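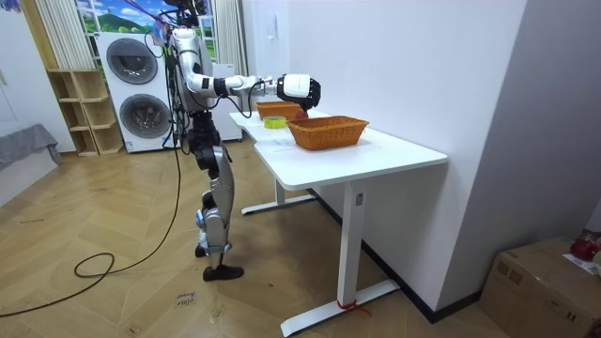

I have been trying to get on top of the little stuff for most of January, by which I mean the batteries, the string, the pens, the one glove, all the things that have no home and so end up living on whatever flat surface is nearest. My friend Tyra Dalen swears by baskets and has been telling me so for years, and I finally gave in. Two wicker ones on a white table, a larger and a smaller, both that warm orange-tan color that makes me think of toast — and already there is a roll of yellow-green tape lying between them, belonging to neither. That is exactly my problem! Is tape a desk thing or a wrapping thing? I can stand there over a question like that until my coffee goes cold.

Tyra's rule is that the big basket gets what you reach for every day and the small one gets what you'd be annoyed to lose. I like it, though it leaves out food, and in my house an apple can turn up absolutely anywhere. (My mother kept hers in the linen closet, so I come by it naturally.)

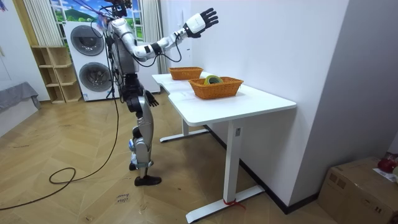
So for now tape goes in the bigger basket, with scissors to follow when I find them, and I'm allowing myself 40 minutes an evening to deal with the rest. I used to tip everything into one deep drawer and call it done, and then spend half of December digging for a gift tag. With a basket you can at least look down into it and see what you've got.

Hélène Robichaud wrote to ask whether wicker snags on sweaters. Mine has caught a cuff or two, yes. I went over the rough ends with a nail file and it helped a good deal, so try that before you line them with fabric. Next I'm starting on the hall shelf, and if anyone has a good idea for keys, please leave me a comment.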